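Pritcombe Dolta Two-Arm Bench Cell

For mixed small goods going into bags, baskets and open boxes
Made to order. Price on request.

The Dolta is a bench-height cell with two arms on a shared front rail. It picks up loose household and gift items from a tabletop and puts them into an open container. We build it for packing rooms where every order is different and where a conveyor line would never pay for itself.

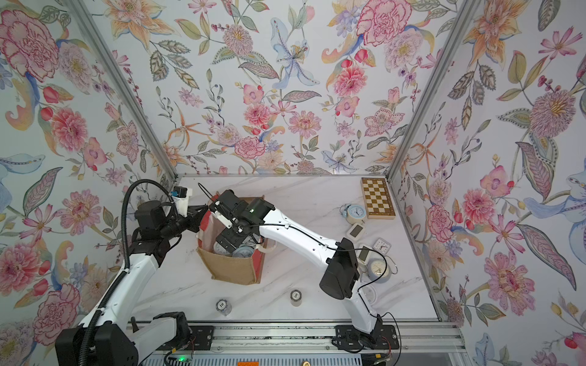
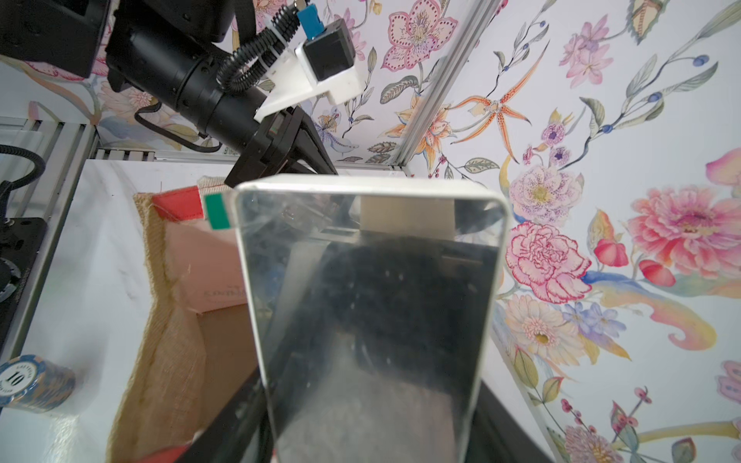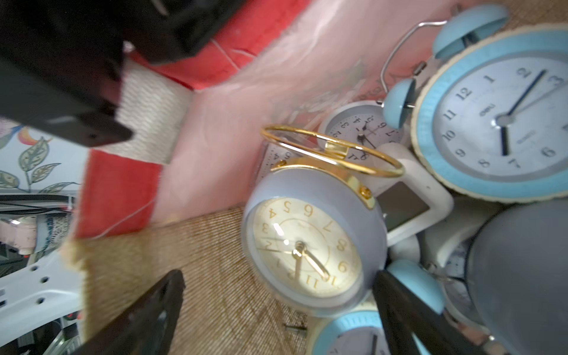

Dolta at work on mixed goods.

Most of the people who ask us about this cell have a room with a few packing tables, a shelf of stock and a crew that does everything by hand. They don't want to change the room much. The cell goes where one of the tables used to be. Goods come to it in the same bins as before, and filled bags leave it for the same checking table.

What the job looks like with the cell in place

One person, whom we call the cell operator, tends the machine. The operator lays out the goods, sets an empty container between the arms and starts the run from the touch panel. While the arms work, the operator is free to fold tissue, print labels or set up the next order. When the run ends, the panel shows what was placed and what was left. Anything left goes in by hand.

The operator still decides a lot. The cell has no idea that a customer wants the card on top, or that a box with a dented corner should be pulled. It puts things in the container without breaking them, within the weight and size limits below. Wrapping, ribbon, checking against the order slip and closing the bag are hand work, and we don't sell an attachment for any of them.

On a normal shift of mixed orders, expect around 310 items placed. A quick person packing by hand will beat that over an hour. Over a whole shift it evens out more than you might think, and the reaching and bending add up differently. At Kamath, a gift and home goods shipper that has run two of these cells since January, the packers asked to rotate through the cell position every two hours so that everybody got a turn off the reaching. They kept that schedule. They also moved the late order cutoff from 4 p.m. to 5 p.m. on every day but Friday.

Kamath did run into trouble in the first weeks. Soft bags would slump and close up if they were set down empty, and the operators had to stop the run to open them again. They now fold the top edge out a little before starting. We have added that step to the operator sheet.

Training

Operator training takes 90 minutes and is done at the cell, in your room, with your goods. It covers starting and stopping, clearing a dropped item, cleaning the cameras and reading the panel. No programming is involved. We ask that at least two people from each shift attend, along with whoever sets the schedule, so that the cell isn't idle when somebody is out sick.

A second session for leads covers adding new goods. The cell uses Skandon, our grasp software, and a new item usually needs a short teaching session where the lead guides the arms through a few pickups. Round and smooth things take longer to teach than boxes. Shiny metal can confuse the cameras — try it under your own lights before you put it on the list.

Before you order

Talk to the people who will work next to it. We say this on every site visit. The questions we hear most from packers are whether hours will be cut, who gets blamed for a broken item, and whether the cameras record them. The first one is yours to answer, and it's better answered early. For the second, the cell keeps a log of each drop with the time and which arm was moving. For the third, the cameras are aimed at the goods and the container. Saved pictures are erased at the end of the shift unless a lead marks a run to be kept, and a hand or sleeve can show up in them if someone reaches in during a stop.

Check the floor as well. The cell should stand level, and casters are not offered. Leave enough room in front of the rail for a person to stand with both elbows out, plus space for a bin on whichever side your operator prefers.

Specifications

Overall width: 1557 mm
Arms: two, mounted on the front rail
Grippers: two-finger, black, replaceable finger pads
Cameras: one at each wrist, one fixed above the work area
Frame: aluminum extrusion
Wall panels: plain as standard, any covering on request
Tabletop: wipe-clean, choice of finish
Container types: tote bags, lined baskets, open boxes, shallow trays
Power: standard wall outlet, own circuit advised
Controls: touch panel, left or right side
Stop buttons: one on the panel, one loose on a cable

Not suited to

Glassware without packaging, anything that leaks, loose food, live plants, items with cords that have not been tied. Loose coins, chips and flat cards can be picked up but it is slow, and most customers drop them in by hand.

Care

Wipe the finger pads at the start of each shift with a damp cloth. Look over the cables along the arms once a week for rubbing, most of all at the elbows. Camera covers can be cleaned with the cloth supplied; paper towels scratch them. Finger pads wear at different rates on the two arms if your operator always lays the goods out on the same side, so check both before ordering a pair.

Support

Phone and remote support costs $199 a month per cell and includes software updates and one set of finger pads each quarter. Site visits are billed separately. If you would like to send us a box of your goods for a trial, pack it the way it reaches your packing room, with the awkward pieces included. We run the trial and send back the goods, a list of what was placed and dropped, and our notes on what we would leave to your crew.

Delivery includes the cell, both arms fitted, the panel, a spare set of finger pads, a camera cloth and printed operator sheets in English and Spanish.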